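Search this site Go

Zirkstead notes: splitting the planner in two

May 23, 2026

I spent most of this week on the part of Zirkstead that decides when an arm is allowed to start closing its gripper. The old version treated the whole pick as one motion. If the target moved a little during the approach, the planner threw everything out and began again from the home pose.

The new version has two stages. The first gets the gripper to a point above the container and may replan as often as it likes. The second covers only the last stretch down, runs at a lower speed, and corrects in small steps from the newest pose estimate. I keep 5 candidate grasps alive until the second stage begins, then drop to one.

Baskets are the hard case. The rim blocks a lot of approach angles, and clear film gives the depth data holes. A sandwich wedge standing on its edge can come back from perception as two thin pieces with nothing between them. I now fit a wedge shape to whatever points survive and let the planner work from that.

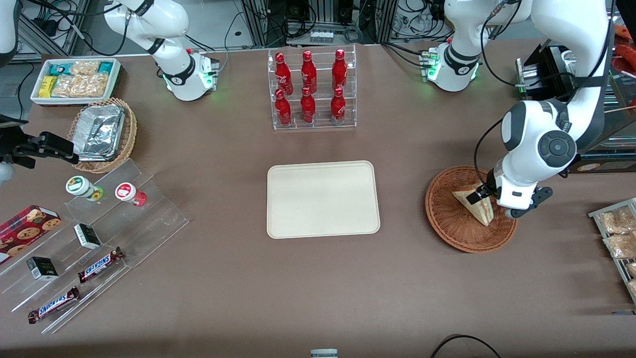

Mai wrote after reading the first draft of these notes that she would have fixed the perception side first, and that a planner built around bad depth tends to hide the bad depth. She also asked what happens when the fitted wedge is simply wrong.

Fair question. At the moment the fit gets a score, and below a threshold the arm backs out and asks for a new estimate. In simulation I ran 2,000 picks and 333 of them hit that path. I'd like fewer. Most came from wedges leaning on the basket wall.

The other change is logging. Each replan now writes out the reason and the last 10 pose estimates, which makes the replay tool slower to load. I'll look at that after the threshold is sorted out. The two-arm collision check is still the old one.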